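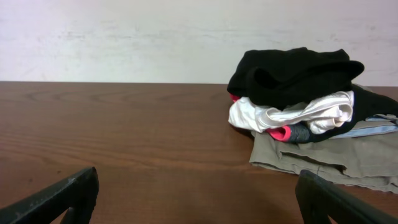
When does a run count as a valid trial? When the start state was logged before the arm moved and no hand went past the tape until it stopped.

Sunday, December 10, 2023
Galtano bench, laundry sorting. Rule 4 now reads: fingers open and clear of the cloth at start. It read "ready" before, a word with 10 meanings in this lab.
Speed cap stays at 186 mm/s near people - the Rollar sheet allows 305, and the Rollar sheet doesn't have knuckles.
Still to do: E-stop check, every session, initialed. Ditto marks are not initials.

Last updated: December 10
Print | E-mail this page
Contact | Copyright Matar Lab | Back to top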